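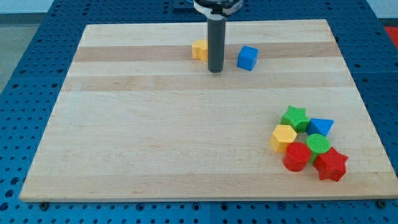 We're doing the Dusholm Traverse in January and I am so excited I can hardly sit still! Four of us, hut to hut, with skis on our backs for the first bit and (fingers crossed) on our feet for the rest. I've wanted to do this trip since I first saw it as a dotted line on the map at the Judel hut. Last night I dragged all the maps out and tried to explain the route at home, and the closest I got to showing the glacier was a board of pale maple strips: a couple of darker bands running across near the far end, then a long stretch of plain cream wood coming towards you. Call the darker bands the crevassed part under the col and the cream part the lovely long run out to the valley, and you've pretty much got it.

The first day is the one I'm nervous about. It's 1198 metres of climbing from the car park to the Lumanlan hut, most of it in forest, and the packs will never be heavier than they are that morning. I've been going up and down the hill behind our place with water jugs in my pack, which the neighbours have found very entertaining. My legs are coming along nicely. My shoulders, not so much.

Day two is the big one, up and over Trilau. We want to be out the door by 4 a.m. so we're off the south side before the sun gets into it. There's a steep gully near the top, nearly 200 metres of it, where we'll have to boot it with crampons on, and then you pop out on the ridge and (so I've heard) you can see all the way to the lakes. I can't wait for that. I've told everybody I'm having my second breakfast up there no matter how windy it is.

Then the descent! 700 metres of north-facing slope that holds its snow for ages after a storm. If the weather's rotten we'll go round by the lower pass and miss it, and I've promised to be a grown-up about that. I may sulk a little bit.

Gear is mostly sorted. I've got new skins, cut to fit on the living room floor, and I finally replaced the boot liners that gave me such awful blisters last season. Still to do: wax the skis, find my good headlamp, and work out how much cheese is a reasonable amount of cheese for three nights. I'm leaning towards a lot.

The Judel hut has no signal, so there won't be any updates until we're back down in the valley. If anyone has done the lower pass lately, please leave a comment and tell me what the creek crossing was like.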